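Microwave cell – notes from the Tuesday fault review

I took these myself, so blame me for the order. We met at 9:15 in the small room at Stefanou, with the Kavasia software people on the call. Minutes of the last meeting went through with one fix (the spare cable is ours, it isn't Pestbridge's).

1. The door fault

This took up most of the hour. The left arm kept pushing on the microwave door after the door had stopped moving. It did that three times in April, and on the third one the hinge creaked loud enough that I hit the stop from across the room! The force limit should have cut in well before then. Kavasia went through the log and found that the limit gets read once at startup – and if the arm is restarted after a stop, it falls back to the old default. So we'd been running with no useful limit all afternoon and feeling pretty good about it.

I asked whether the counter could tell us how many runs were affected. It has 3,276 door cycles on it, but it doesn't record restarts, so no. Kavasia will add restarts to the log.

2. What we do until it's fixed

Lots of back and forth here. Manance would like to keep going at half speed. I don't love that, and I said so, and we settled on this: half speed is fine, with one person at the stop button the whole time, and no restart after a stop without loading the limit by hand and reading it back out loud. (Yes, out loud. I know how it sounds.)

The right arm stays out of the door's way for any door run. Pestbridge wanted to know if it could be parked further back, and I'll try that this week.

3. The setup

We went over reach and clearance for both arms, with the door shut and with it open.

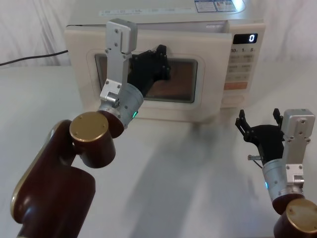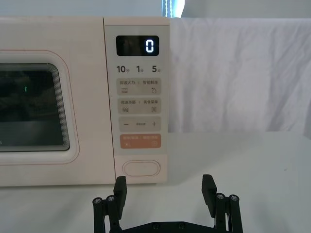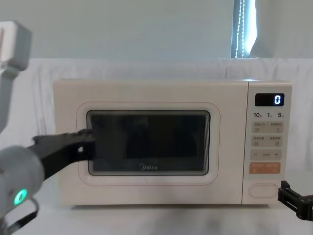
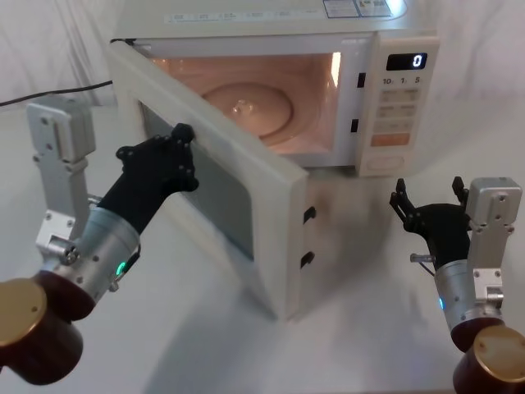
The microwave and the two arms, door runs.

I still want a softer pad on the left fingertips. Pestbridge has a sheet of the foam we liked last year and will cut a few pieces to try, and I'll bring the good tape.

4. Money

A replacement door and hinge, fitted, plus the force sensor check comes to $800. Manance is fine with that coming out of the repair line. I'll order the door now and we'll keep the old one for tests, creak and all.

5. To do

Kavasia – fix the limit on restart, add restarts to the log
Pestbridge – foam pads
Me – order the door, try the new park position, print the restart steps and tape them up by the stop button

Next meeting is same time, same room, once Kavasia has something for us to run.

Contact the cell team | © Stefanou | Back to top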